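How to Clean and Inspect Play Kitchen Utensils and Bowls

Time: one short session plus overnight drying
Skill level: basic

Play kitchen sets pick up skin oil, dust and food residue faster than most other toys, as the pieces go to the mouth and to the floor in turn. The procedure below covers plastic utensils with a two-part construction (colored handle, pale head), small bowls, and play food with a painted or molded finish. It does not cover felt, unfinished wood or anything containing a battery.

What you need

- Dish soap without added scent
- A basin or a clean sink
- A soft toothbrush and two lint-free cloths
- Wooden toothpicks
- 600 ml of warm water for the wash and 400 ml of cool water for the rinse
- A white or light-colored work surface

The light surface matters for the inspection. Hairline cracks and shed flakes of color are hard to find on a patterned countertop.

Step 1. Look at the joint

On a two-part utensil the joint is the place where dirt collects and where most failures begin. Find the collar, the short band where the handle enters the head. Check the rim of the collar for gaps, then follow the neck down to the point where it widens. 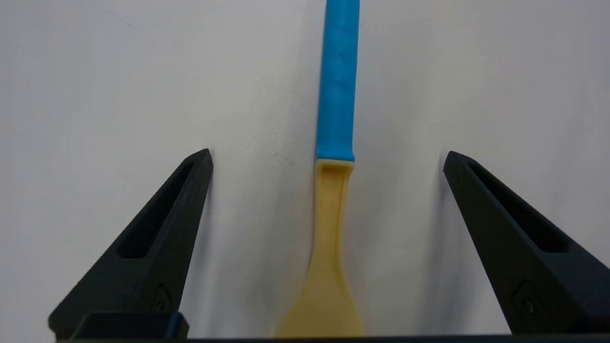
Blue handle, cream collar and the shallow channel down the neck.

If the neck has a recessed channel, run a toothpick along it from the collar toward the head. Use light pressure. A metal pick will score the plastic, and scored plastic holds more residue than it did before. Repeat on the back of the neck, where a second channel is sometimes molded.

Next, hold the head still and try to turn the handle. A small amount of play is acceptable. If the handle rotates freely or pulls out under hand pressure, set the piece aside and do not wash it with the others. Water will enter the socket and stay there.

Step 2. Check the line between the colors

With the utensil upright and the handle at the top, inspect the seam from the side. A thin dark line where the blue meets the cream can be shadow, a normal parting line or trapped dirt. Wipe it once with a damp cloth. If the cloth picks up color or grime, brush the seam before the main wash. If the line does not change, leave it alone.

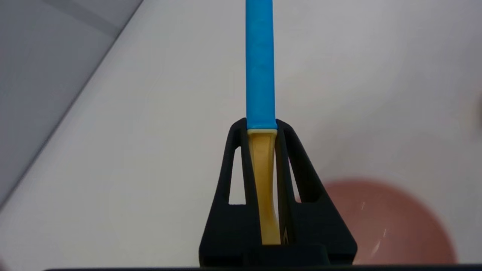 Text and photos: Toivonen workshop notes, Skeddale

Curved parts need a second look under angled light. One side of a pale head usually falls into shadow, and stress marks on that side are easy to miss. Turn the piece a half rotation and check again. Stress marks appear as cloudy white streaks and do not wipe off.

Step 3. Lay out the set

Put every piece on the work surface with space between them. Keep the utensils, the bowl and the play food apart so that each type can be washed in turn. A spoon and a fork from the same set may have different handle colors, as with the blue and green handles below, and they can be treated identically if the heads are the same material. 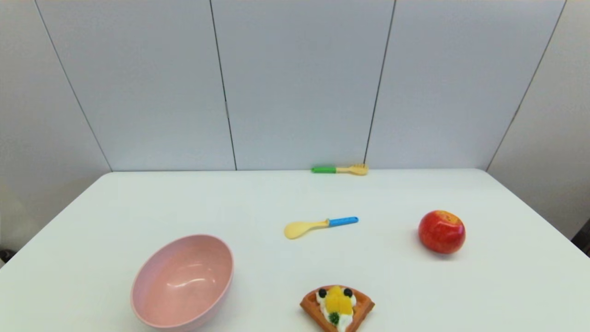

Toivonen

Wash in this order:

1. Utensils. Brush the head first, then the neck, then the handle.
2. Bowl. Wipe the inside in circles and finish with the rim.
3. Smooth play fruit. Wipe with a damp cloth only, and work around the dimple at the stem with a dry brush.
4. Textured play food, such as a waffle slice. Brush along the grid lines in both directions.

Do not soak anything - ten minutes in warm water is enough to loosen the color on a painted apple. Change the wash water if it turns gray before the set is finished.

Step 4. Rinse and dry

Dip each piece in the rinse water and shake it. Stand utensils with the head down so that water runs away from the collar. Place the bowl upside down on a folded cloth. Leave everything overnight, for example from Tuesday evening to the next morning, at normal room temperature. Direct sun will fade blue and pink plastics.

Step 5. Final check on the table

Bring the dry pieces back to the light surface and turn the bowl upright. Look into it at a low angle. A speckled finish hides fine scratches when viewed from straight above, but a scratch will interrupt the highlight when the bowl is tilted.

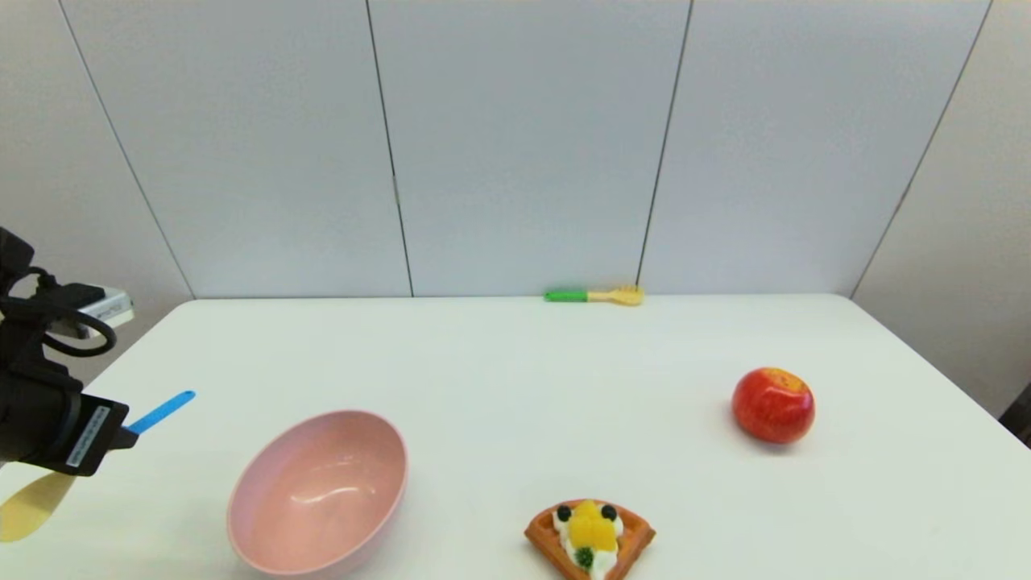 Pink bowl on the white tabletop.

Sort the pieces into keep, repair and discard. Discard any fork with a broken tine. Loose handles can be reset with a toy-safe adhesive, left to cure for the full time stated on the package and tested again as in Step 1.

Store the utensils in an open tray, heads all facing the same way. Closed bags keep moisture against the collar.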